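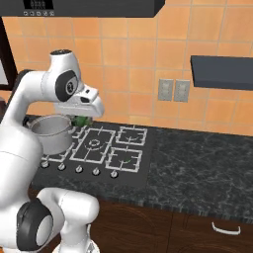
What does the house edge tell you about a roulette bet?

The house edge is the share of each dollar bet that the casino expects to keep over the long run. On a double-zero wheel it is 5.26 percent for almost every bet on the layout. It says very little about what one player will win or lose in one evening.

Casino Table Games: Operations and Math
Hedside evening program, notes for the roulette unit
F. Bailly
2020-11-08

Typed up from my board notes, so rough in places. Read before the next class and bring a calculator, phone is fine. The Kamonero material is NOT in here, separate handout.

1. Where the edge comes from

Double-zero wheel: 38 pockets. 1 to 36 plus 0 and 00. Single-zero wheel: 37 pockets, same thing minus the 00.

Straight-up bet (one number) pays 35 to 1 on both wheels. Fair payout on 38 pockets would be 37 to 1. The gap between the two is where all the money is. No rake, no fee, no commission. The house just pays a bit short.

Worked out, $1 on one number, double zero:

win 35 x 1/38
lose 1 x 37/38
net = -2/38 = -5.26 percent

Same for red/black, pay is 1 to 1:

win 1 x 18/38
lose 1 x 20/38
net = -2/38

Same number again. People expect the "safe" bets to have a smaller edge. They don't. Splits, streets, corners, dozens, columns, all -2/38. Do one of these by hand at home, the corner is a good one (four numbers, pays 8 to 1).

Exception: the five-number bet on the double-zero layout, 0-00-1-2-3. Pays 6 to 1. Comes out at 7.89 percent. Worst bet on the table, and yes you will be asked about it when you deal.

Single-zero wheel: -1/37 = 2.70 percent. Some houses add a rule on even-money bets when zero hits, you get half back. That takes those bets down to 1.35. Only the even-money bets! Doesn't touch the straight-ups.

2. Handle, drop, win, hold

These get mixed up every single term, incl. by people who have been on the floor for years.

Drop: cash and markers that go in the box at the table.
Handle: total of all bets made. Same chip bet ten times counts ten times.
Win: what the house kept.
Hold: win divided by drop.
Edge: win divided by handle, expected, long run.

Example from class. Player sits down at the Lastton wheel, buys in for $500. Plays a while, colors up, leaves with $456. Drop is 500, win is 44. Hold is 8.8 percent.

Is the wheel making more than its 5.26? Can't tell from that. We don't know the handle. A player who churns the same chips all night puts a lot more through the table than the buy-in, so hold on roulette usually lands way above the edge. A player who buys in, makes two bets and leaves pulls it down. Hold depends on how long people sit. Edge depends on the wheel and the payouts.

Side note: chips walk from table to table. Buy in at blackjack, lose at roulette. The drop shows at one table, the win at the other one. So hold for a single table on a single shift is close to useless, please don't put it in a report as if it meant something.

3. Theo

Theoretical win, "theo" from now on.

theo = average bet x decisions x edge

Player bets $11 a spin, plays 44 spins, double zero.

handle = 11 x 44 = $484
theo = 484 x 0.0526 = $25.47 (using the full fraction, you may get a penny or two off, don't worry)

Per hour version. Say the table gets 33 spins an hour. Full table is slower, more chips to push and more payouts to cut. Quiet table is faster.

11 x 33 = $363 an hour through the table
theo per hour = $19.11

What average bet means in practice: whatever the floor supervisor wrote down. Usually from watching a few spins. A player with chips scattered over nine numbers has a total bet per spin, all chips added up. Common mistake is to write down the biggest stack only.

4. Comps off theo

Houses give back a slice of theo, not a slice of actual loss. If the rate is 33 percent:

19.11 x 0.33 = $6.31 an hour

So a sandwich takes a while. Same comp value if the player wins or loses, at least on paper. In practice a host has some room on a big loser, we'll get to it in the host unit.

Where it goes wrong: average bet overstated, hours overstated (player went to dinner, card still in), wrong edge in the system because somebody copied the double-zero setting onto a single-zero table. That last one nearly doubles your comps on that table and it can sit there for months. In the Pichon case, which you have from July, look at the settings page before you look at anything else.

5. Swing

Standard deviation per spin, per $1 bet, double zero:

red/black: 1.00 (a hair under)
straight-up: 5.76

For a run of spins multiply by the square root of the number of spins, then by the bet.

44 spins, $11, red/black:
sqrt(44) = 6.63
6.63 x 11 = $73

44 spins, $11, straight-up:
6.63 x 5.76 x 11 = $420

Expected loss is the same $25 in both. Look at how small 25 is next to 420. The straight-up player's night has basically nothing to do with the edge. The red/black player's doesn't have much either.

Chance of the straight-up player never hitting in 44 spins: (37/38)^44 = 31 percent. Nearly a third of them miss the lot. Not a complaint, not a broken wheel. Have the figure ready for when a guest tells you the number "is due".

It isn't due. Wheel has no memory. Scoreboards over the table show the past spins, they are there since guests like them.

6. Doubling after a loss

Comes up every term so I'm putting it in writing.

Player bets $11 on red. Loses, bets 22. Loses, bets 44, then 88, then 176. A win anywhere along the way nets 11 and the player starts over. Bankroll is 500.

Add it up: 11 + 22 + 44 + 88 + 176 = 341. Five losses in a row and there is 159 left. Next bet needed is 352. Done.

Chance of five straight losses: (20/38)^5 = 4.04 percent.

So 95.96 percent of the time: +11
4.04 percent of the time: -341

EV = -$3.22 for each starting sequence

Average total bet per sequence is $61.10. Divide 3.22 by 61.10. You get 5.26 percent, rounding aside. Same edge as flat betting. The system moves the losses into one rare ugly lump, and that's all it does. Table max does the same job as the short bankroll, just sooner for some.

Check it yourselves, it's a good excercise. Average bet: each step is the bet size times the chance of geting that far.

7. What the wheel has to be for any of this to hold

All the above assumes each pocket is equally likely. So:

- wheel level, checked on schedule
- pocket separators tight
- ball swapped and inspected
- dealer varies nothing on purpose, no aiming
- no more bets called at the right time, every spin

Late bets are the real leak. A player who gets chips down after the ball drops has no house edge against them at all, the edge is theirs. One successful late straight-up wipes out hours of theo. Use the 19.11 from section 3 and work out how many hours for an $11 chip paid at 35 to 1. (Payout is $385. A bit over 20 hours.)

That's one chip. Surveillance will go over this properly, I only want you to see why the dealer's hand wave matters as much as the math.

8. Loose ends

Double zero vs single zero on the same floor: the single-zero table nearly always has a higher minimum. Lower edge, bigger bets, so theo per hour can come out the same or better. Work out what average bet on single zero gives you the same hourly theo as $11 on double zero, at the same pace. Should land at $21.44.

Triple-zero wheels, 39 pockets, straight-up still pays 35 to 1. Edge 7.69 percent. Not covered further, but know the figure.

Terms to know cold: edge, handle, drop, hold, theo, decisions per hour, marker, color up.

Corrections to the last handout: payout on a street is 11 to 1. I had written 12. Sorry. Three numbers, 11 to 1, please fix your copies.

Anything unclear, leave a note for Florian Bailly at the Hedside front desk, or catch me before class. After class I have a shift at Lastton and can't stay.

Recent handouts
Chip cutting and payout drills
Reading a pit report
Kamonero rules and dealing procedure
The Pichon case: comp settings
Blackjack side bets and what they hold
Markers and credit basics
Opening and closing a table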